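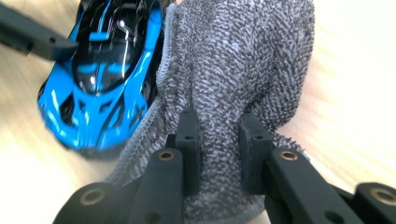

Gray cloth on the table

Can a county council committee make me turn over my emails?

Posted by porchlight_249, 3rd May

I sit on the parks advisory board in Gralier, a post that pays nothing and comes with a parking sticker. Last week I got a letter from the council's oversight committee asking for "all records and communications" to do with the Barkell landfill contract. I was at two meetings where it came up, and at one of them I mostly ate a muffin. The letter says I have until August and uses the word "subpoena" once, in the fourth paragraph, as if it had wandered in by mistake. Some of my emails went through my personal account. Do I have to hand those over? And does anyone really read 800 pages of people asking who has the key to the pavilion?

Condum_Road_Resident

Read the letter again and see whether it IS a subpoena or only mentions one. Councils love to send a "request" that sounds like a summons. A request you can answer politely and slowly. A real subpoena should say what power it's issued under, what they want and where it goes, and it should be signed by somebody entitled to sign it. Whether your council committee can issue one at all depends on the state and the county charter. Ours could, but only after a vote of the full council, which took them three tries.

As for the personal account, in a lot of places what counts is whether the email is about public business, wherever it was sent from. So don't delete anything. I mean it, not even the muffin ones. Deleting after you get the letter is how a dull person becomes an interesting one.

Call the county attorney's office and ask if they represent board members. They may say no, they may have a conflict, but ask. If it's no, an hour with your own lawyer is money well spent.

stillnotrunning

just send them everything and let them sort it out, its what they deserve

Matoušek Fan Club

Please don't do the above. You could end up sending things that are private or privileged, and they may land in the public record. I was on a zoning board and had 60 days to answer one of these. I asked for more time in writing and got it. Also asked them to narrow the dates, and they did that too. Keep a copy of every page you send, with a cover letter listing it all.

And yes, somebody reads it. In our case it was an intern, who found my chili recipe.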